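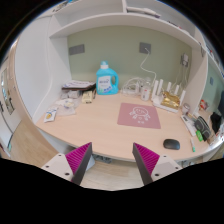

Dorm & Small Apartment Living > Renting > Roommates

Splitting the electric bill when one person works from home??
Posted by hsu_hanyu, Oct 14, 2022
27 replies | 3413 views | Share

ok so July bill was 79 bucks over the usual. Three of us. Roommate D works from home all day with the AC on, me and the other guy are out til 6. We always split even. Is it petty to ask her for more

barros_e
Not petty. She's using it, she pays for it. Offer her half the extra and see what she says

ridwan.s
disagree. Even split is even split. You gonna charge the guy who takes long showers too? Once you start that it never ends, we had a spreadsheet in my old place and people stopped talking

barros_e
showers arent 8 hrs a day

deepika_iyer
WFH person chiming in. I pay a bit more and I offered. But my roommates run the dryer constantly so idk, it mostly washes out. Did you check the rate? Ours went up same month and everybody blamed me

hsu_hanyu
havent checked the rate. good point. bill is in the other guys name, will ask him tonite

LanyingX
Look at the kWh not the dollars. Compare to last July if you have it. If kWh is flat then it's the rate and you leave her alone.

ridwan.s
^ this. do that before you say anything

barros_e
Still think all day AC is on her. What's it set to? Ours was at 68 one summer, brutal

hsu_hanyu
no idea, its cold in here when I get home tho. Got last years bill coming, will post the numbers

deepika_iyer
Also change the filter if its a window unit, ours was disgusting

Tags: utilities, roommates, bills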